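## Can it put the cord in the box yet?

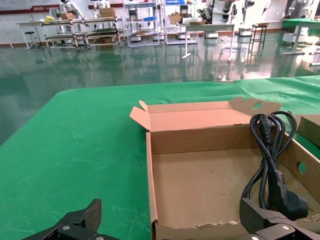
*Jakia Nisbet*

Quick one this month, deadline was yesterday and the coffee machine is down again.

Power cord, cardboard box, green table. Boring, right? Cords are the job I keep asking about when a company tells me its machine is ready for the stockroom. A new coffee mug, fine. A wooden block, fine, we've all watched the blocks. Show me a cord with a plug on one end and a connector on the other and loops in between that go wherever they like.

So, where are we. Short version: closer than last spring, still not close enough that I'd cancel anybody's shift.

**The shop floor first**

Skiltwood (small appliance refurbisher, longtime readers will remember the toaster piece) has a packing bench where every unit goes out with a power cord. Person grabs cord, coils it, drops it in the tray, next. Takes a good packer 6 seconds. They don't look at it. Half the time they're talking about lunch.

The best arm Skiltwood has had on trial this year takes 37 seconds for the same cord, and that's when the coil is already made. Ask it to make the coil from a tangle and you can go get a sandwich. Two-finger grippers are great at squeezing a thing that has a shape. A cord has a different shape every time you touch it. Grab one loop, the other loops come along, or they don't, or the plug hooks on the side of the box and the box comes too.

And the box! Cardboard is a bigger headache than people think. Flaps bend. Edges tear. The hand holes catch things. One box off the pallet is square, the next one has been sat on. A packer pushes the flap back with a knuckle and never remembers doing it. For a machine that flap is a whole seperate problem, somebody has to teach it or the arm just plows on through.

What it does do well: same bin, same spot, same part, all night. Skiltwood ran a batch of 600 rigid parts into trays and had no complaints except the noise. If your work looks like that, get a quote. If your work looks like a drawer full of chargers, wait.

**Now the house**

I get more mail about this than anything. When will it do my laundry, when will it do the dishes, my mother can't bend down anymore, is there something. I wish I had better news on that last one.

Kollatus has been saying "home ready" since March. Went to their open day. Saw a humanoid pick up a sponge and put it in a sink, very nice, everybody clapped. Asked if it could unplug a lamp, wind up the cord and put it in a closet. Was told that was "on the roadmap." Asked whose closet. No answer to that one, and it's the real question I think, your closet and my closet are two different jobs and neither one is the closet in the demo.

Things I would trust a home machine with today:

- vacuuming a floor that you already picked up
- mopping, same deal
- mowing, if the yard is flat and the dog is inside
- carrying something light from one room to the next, no stairs

Things I wouldn't, yet:

- anything with cords
- anything with glass
- folding (it can fold a towel, it can't fold YOUR towels, fitted sheets forget it)
- putting stuff away in a place with a door

Legs don't help much with any of it, by the way. Legs get the attention, but the chores are in the fingers. I would take a dull arm bolted to the counter with good hands over a thing that can dance.

**What to ask a salesperson**

Had around 50 emails wanting a checklist, so fine, a short one. Bring your own object. Bring your own box, a beat up one. Don't let them set it down for you, you set it down, and a bit crooked. Then ask for it three times in a row without anyone touching the controls. Ask who is driving, too. Some of these demos have a person with a headset in the next room, perfectly legal, but you should know what your paying for.

If it gets the cord in three times out of three I want to hear from you, same day, I'll drive over.

Next issue: floor scrubbers, the used market, and a reader's long complaint about battery docks that I have promised to print in full. Send corrections to the usual address. Renewals are due by the end of the month, the form is the same as last year except the box for phone numbers moved to the back.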